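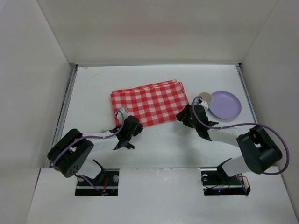 Teaching two arms to share a job

Folding a napkin takes a person a few seconds and no thought. For the small robotics group at Triltdale it took most of a year, and the result they published on July 19, 2020 is modest by their own account. Their two-armed system folded a checked cloth correctly in 125 of its test runs, out of 344.

The group is led by Constanza Zúñiga, who came to robots from textile engineering. Cloth is hard for a machine, she says, because it has no fixed shape. A plate is the same plate wherever you put it down. Pick up a napkin by the corner and every other part of it moves.

Most earlier work in her group used one arm and a set of written rules: find a corner, lift, carry it across. The new method, called Brindarus, has no rules about corners. A person moves a pair of arms through the task by hand while the motor positions are recorded, and a network learns to predict the next short stretch of movement for both arms together. It plans 3 seconds ahead, then looks again and replans.

The planning window mattered more than the team expected. With a shorter one, the arms hesitated over the cloth. With a longer one, they carried on with a fold after the fabric had slipped.

Eugeniusz Lis, who ran the trials, changed the cloth's starting position each time and sometimes added tableware. Failures were mostly of one kind. A gripper closed on a single layer when it needed two, and the cloth opened up again as it was lifted. Lis thinks touch sensing in the fingers would help, but it would also add to the cost, and the group wants a set-up that a school could afford.

Outside the test set, the system did poorly. On a plain cloth with no checks the success rate fell by around half, which suggests the network was relying on the pattern to judge where the layers lay. Zúñiga's group will start recording with plain fabrics in September.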